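Zerkine Residents' Association
Minutes of the house meeting, January

Start: 17:00, in the common room on the ground floor. The minutes of the last meeting were read and accepted with one correction: the bicycle room closes at 22:00, and it was written 21:00.

1. Common room shelves
The shelves beside the window are too full. It was agreed that games with missing parts will be taken out before the end of the month. The Clonari building has offered to take the jigsaws, if they are complete. The old curtains stay for the moment, as there was no agreement about the colour of new ones.

2. Objects without owner
Several objects were left in the common room after the winter party. The umbrella and the two baking trays have been collected. The blue object with the round, shiny top and the paler neck is still without owner. Different opinions were given about what it is for, and the meeting did not decide this question.

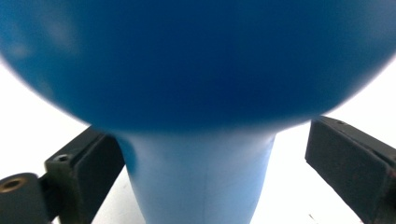
Item 2: blue object, darker round part above, lighter neck below.

The owner is asked to write his or her flat number on the list. If there is no answer before the next meeting, the object will be offered to the Pameo play group. One resident asked if it can be kept longer, but the cupboard has not enough place.

3. Money
There is 66 euros in the common room box. The meeting agreed to spend 17 euros on storage boxes from the shop in Leclerc Street. The receipt must be put in the box.

4. Other matters
The tap in the small kitchen drips again. Flat 7 will telephone the plumber. The key for the cellar must be hung back on its hook after use.

Next meeting: February, same room, same hour.
End: 18:10.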